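Search tickets Search Clear Advanced

Ticket 567 — Cell 12, gripper stalls on close
Opened by: Mpho Masilela
Assigned to: Lautaro Sosa
Status: Pending (was Resolved, reopened)
Site: Tamholm

Mpho Masilela
Gripper stops partway through the close move and the arm goes to protective stop. Happens a few times a shift. Pendant says the tool stopped answering. Clearing the fault and re-enabling brings it back every time. Brurance support looked at the log I sent and said to update the tool firmware. We did that. Still happening.

Lautaro Sosa
I'd like to know what in that log pointed to firmware. I read the same file and all I see is the tool dropping off the bus and coming back 122 milliseconds later. Firmware can do that, sure. So can a bad crimp. Please put the old version back so we only have one thing changed at a time.

Mpho Masilela
Old version is back on. Same fault, same message.

Celeste Paredes
Closing as resolved. Ran 47 cycles with no fault after reseating the tool connector.

Lautaro Sosa
Reopening. What program did you run for those cycles? If it was the demo program, it never turns the wrist past the home angle, and I wouldn't expect it to fault.

Celeste Paredes
It was the demo program. Fair.

Beverley Horrocks
Can we just order a new gripper? Troncoso has them on the shelf and I have people asking me when the cell is coming back.

Lautaro Sosa
You can order one, but I'm not signing off on it as the fix. This is the second gripper on that arm. The first one was swapped in March for "intermittent communication," and I can't find any record that anyone bench tested it afterward. If two grippers have the same disease I start looking at what they were both plugged into.

Seren Prothero
For what it's worth, the bus voltage looks clean on my side when the arm is standing still. I haven't measured it while moving. The Brurance guide says voltage at rest is a sufficient check. I don't believe that, but it is what it says.

Lautaro Sosa
I don't believe it either. Plan, in this order:

1. Leave the firmware alone.
2. Run the real pick program at reduced speed with the meter logging.
3. Turn the wrist by hand in freedrive to both ends of its range. Watch the tool status and write down the joint angle at any dropout.
4. Swap the tool cable only. Keep the same gripper.
5. Repeat step 2.

If step 5 still faults I'll apologize to the gripper and Beverley can have her purchase order.

Mpho Masilela
Step 2 done, one fault, voltage did not dip. Step 3 gave two dropouts, both near the same end of the wrist range. Doing step 4 when the spare cable turns up from Laltardale.

Lautaro Sosa
The tool cable is my suspect until somebody shows me otherwise, and a dropout that follows the wrist angle makes me more stubborn about it. It comes out of the side of the white adapter flange in a loop and hangs down beside the gripper, with nothing I can see holding the lower part of that loop. When the spare goes on, give it enough slack for full wrist travel but tie it so it can't swing near the fingers. Then rerun step 3 before anybody touches the status on this ticket.

Laltardale Automation Support | Contact the help desk | © Laltardale | Back to top 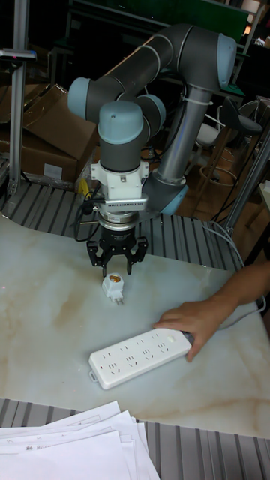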